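Pramton is a small set of recordings for one question: can a single arm tidy up toys at home yet? Our answer today is "sometimes".

## Task

The arm picks plush toys from the table, one by one, and puts them in the pink bin. An episode ends when the table is clear or after 80 seconds.

## Known problems

- Long soft toys bend in the gripper and hang over the wall of the bin.
- When two toys touch each other, the policy often takes both.
- Episode 7 has no gripper values. Please skip it.
- Start position: toys lie near the bin, and the first one is lifted from there.

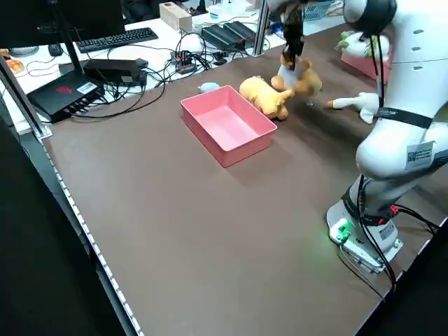 ## Contact

Saranya Unnithan, Atcombe. Last change: July 27, 2026.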